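Cómo preparar un salón desordenado para que un robot de dos brazos ayude a recoger

Guía práctica, escrita con mucha paciencia y bastante café, por Leonora Villanueva
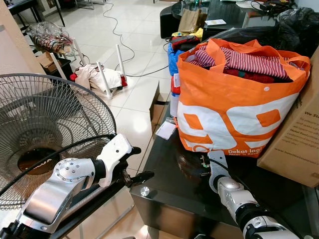 Llevo desde diciembre probando rutinas de recogida con dos brazos y la pregunta que más me hacen en casa, en el taller y hasta en las comidas familiares es siempre la misma: ¿pero eso ya recoge solo? Pues mirad, a ratos. Hay tareas que salen bastante bien y otras en las que acabo yo de rodillas con la camiseta en la mano, y lo que quiero contaros es cómo organizo la sesión para que haya más de las primeras (y para que no perdáis la tarde entera, que a mí me ha pasado más de una vez).

Qué hace falta

Dos brazos con pinza ya calibrados, una mesa baja, bolsas de varios tipos y ropa. Yo uso Tustora para planificar las tareas y Helta para guardar los registros, pero vale cualquier programa que os deje parar y repetir un paso sin empezar desde cero.

Paso 1. Elegid bien la primera bolsa

Empezad por una bolsa grande que se tenga de pie. La naranja y blanca del «99», con su ropa de rayas rojas y blancas doblada dentro, es una candidata estupenda: tiene asas, se distingue bien y está sobre la mesa. Dejad para el final las bolsas de basura negras y las de plástico transparente, que cambian de forma en cuanto las rozas y confunden mucho a la percepción.

Cuidado también con el cristal negro. Refleja la luz, y en mi caso el sensor de profundidad se inventa huecos donde hay mesa. Una tarjeta de papel plana sobre el cristal es todavía peor, porque la pinza no encuentra por dónde meterse. Si lo vuestro es solo practicar con bolsas, quitadla a mano y tan contentos.

Paso 2. Decidid qué va primero, el suelo o la mesa

Maribeth Rivera, con quien comparto el taller, defiende que se empiece por el suelo. Yo prefiero la mesa, que está más cerca, y así entro en calor. Eso sí, mirad antes los cables: un cargador enredado o un cable largo cruzando las baldosas se engancha con una facilidad pasmosa. Recogedlos vosotros antes de dar la orden de inicio, por favor.

Una silla volcada con ropa amontonada contra ella es, hoy por hoy, trabajo de persona. Levantar la silla pide fuerza y un agarre que cambia a mitad del movimiento, y encima hay que separar antes las prendas. Yo la pongo en pie, dejo la ropa en un montón aparte y a partir de ahí sigue la máquina.

Paso 3. Repartid el trabajo entre los brazos

Lo que mejor me funciona es que un brazo sujete el borde de la bolsa y el otro meta la prenda. Los 2 a la vez dentro de la bolsa, jamás. Fijad una zona prohibida alrededor de cualquier ventilador de pie y dejadle un margen generoso para el codo, que solemos vigilar la pinza y olvidarnos del resto del brazo.

Paso 4. Apuntad los fallos con nombre y apellido

«No ha funcionado» no sirve de nada dentro de una semana. Escribid «prenda resbalada», «asa no encontrada», «bolsa volcada». De mis 363 intentos anotados, los que más me han enseñado son los de asa no encontrada, que se arreglaron casi todos girando un poco la bolsa.

Entonces, ¿recoge o no recoge?

Meter ropa suelta en una bolsa abierta, sí, despacito. Doblarla con gracia, todavía no. Decidir si una caja de cartón se guarda o se tira, tampoco, y os confieso que en eso yo misma dudo. Para la próxima entrega quiero probar con cajas plegadas y con bolsas de papel, así que, si ya lo habéis intentado, contadme qué velocidad de cierre de la pinza os va mejor.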